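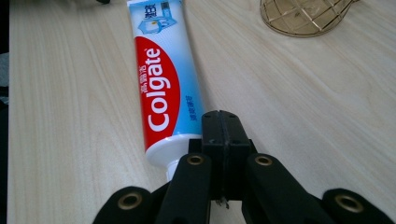
Musivwood Opens Its Doors for a Day of Hands-On Robotics

CLERNECK, 24 September 2026 – Almost 100 neighbors, students and parents came to the Musivwood workshop for its first open day, and plenty of them stayed well past closing time!

Guests tried out the hand-held grippers the team uses to show robots how people pick things up. The job sounds easy: close the fingers on an everyday item, such as a tube of toothpaste, lift it off the table and put it down somewhere else. Visitors made 218 tries in all, and 82 of those came from children under 12.

"I loved how fast people got into it," said Lamai Jaidee, who planned the day. "One girl came back to the toothpaste table again and again – she wanted to find the best spot to grab it, and she had good ideas, too."

Engineer Aurelio Serrano gave three short talks on how recorded hand movements become training material for Bomside, the workshop's home-helper project. Nayeli Camacho ran the question corner, where the talk soon turned to socks, dishes and who gets to name the robot.

The workshop began planning the event in June with help from Srisuk, a local science club.

A second open day is in the works. Schools that would like to bring a class can write to Kanyarat Prasertsri at the Musivwood front desk.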